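Chapter 4
Sorting Things Into Groups

When I was nine, my grandmother handed me a coffee can full of buttons and told me to sort them. I asked her how. She shrugged and went back to her soup! I've been thinking about that shrug ever since, and it's pretty much why this chapter exists.

You can sort buttons by color, by size, by the number of holes, or by whether you like them. Each choice is a rule, and a rule cuts a big pile (mathematicians say a set) into smaller piles called classes. If every button lands in exactly one pile, we have a partition – the word you'll be seeing most for the next 30 pages or so, so get comfy with it.
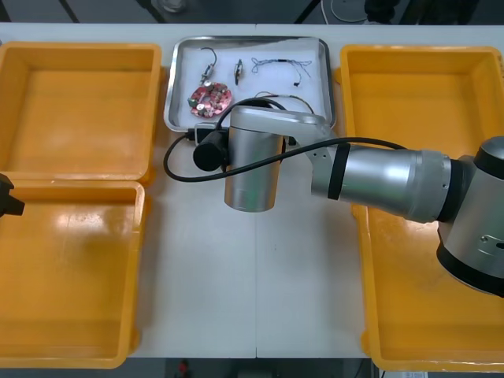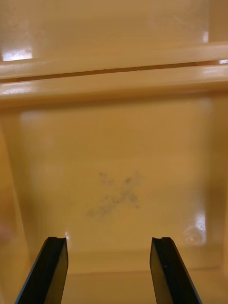
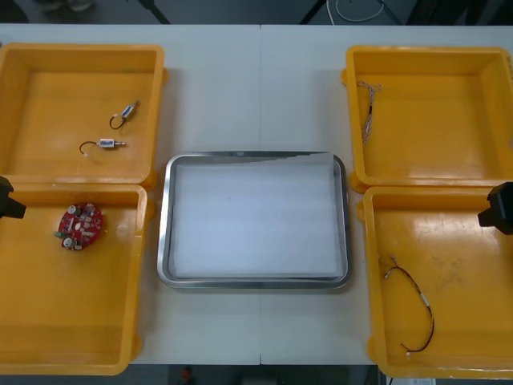
Figure 4.1. Containers for sorting. Each bin can stand for one class.

Now for something bigger. My friend Josué Nogueira once inherited the card catalog of the Batedham town library, all 3,894 cards of it. He split them by language and got 2 piles, with 3,605 cards in the first. How many were in the other? Easy subtraction, but notice what you're leaning on when you do it – no card is in both piles, and no card is left out.

Then he found a card for a book printed in both languages, and he called me up in a panic. We'll rescue him in Section 4.2. First, grab a pencil and try Warm-up 1.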